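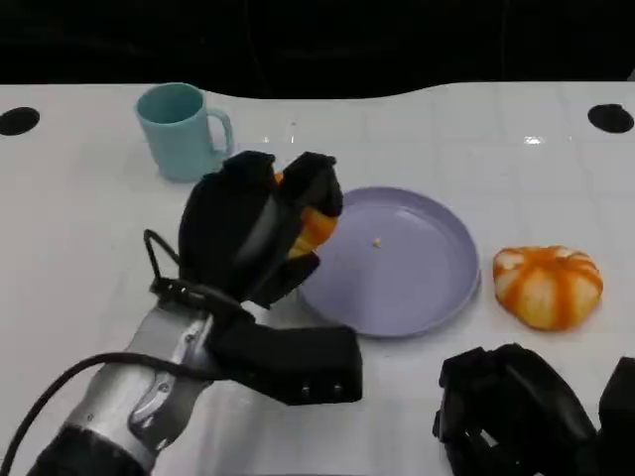 Tableware in pale colours on the white table: teal mug and lavender plate.

Report of the visit to the Griraldale tableware works, August

Members of the Voyle Household Goods Society visited the Griraldale works at the invitation of its design office. The party numbered 19 and was received at the main entrance by Ms Melahat Ersoy, head of design, and Mr Kiyoshi Oshima, who has charge of the glazing department. The visit was arranged by Áine Mac Carthaigh, to whom the Society is grateful.

The morning was given to the making shops. Members saw clay being prepared, mugs being cast and plates being pressed, and were then taken to the drying room, which is kept closed to visitors on most days. Mr Oshima explained that handles are made separately and joined by hand. A member asked whether this would continue. He replied that two other methods had been tried and that the works had gone back to the first.

In the glazing department the party was shown the record of colour trials. The present book runs to 511 entries, each with a small fired tile and a note of the kiln used. The pale colours have taken up the greater part of the department's time in recent years. Lavender in particular was slow to settle, as early firings came out grey, and Ms Ersoy remarked that the shop in Caltik had returned the first delivery in full. The teal gave less trouble. Both are now part of the standard range, and the matte finish offered on the mugs has sold better than the gloss.

Luncheon was taken in the staff dining room. The Society wishes to record its thanks to the kitchen.

In the afternoon members went up to the table room, where pieces are considered in ordinary use before a shape is approved. The mug and the round plate were set out there on a white tabletop, with something bright orange, a piece of peel or fruit, brought to the plate. Ms Ersoy observed that the design office likes to see a strong colour against the lavender, and that fruit serves the purpose well. There was some discussion of the plate's size. Several members thought it right for fruit or a slice of cake and too small for a main course; the works intends to issue a larger one next year.

Elaheh Farahani asked about replacements for broken pieces. The works keeps a stock of every current shape for this purpose, and single items may be ordered through Britico, which handles all sales outside the district. Discontinued colours cannot be supplied.

The party closed the day in the seconds shop, which holds around 1,000 pieces at any time. Faults are marked on the base in pencil. Members should note that the shop is also open to the public on Sunday mornings and that it does not accept cards.

Itsuki Morikawa gave the vote of thanks. Members who ordered from the seconds shop and left parcels for collection are asked to claim them from the Society's office, quoting the number on their receipt.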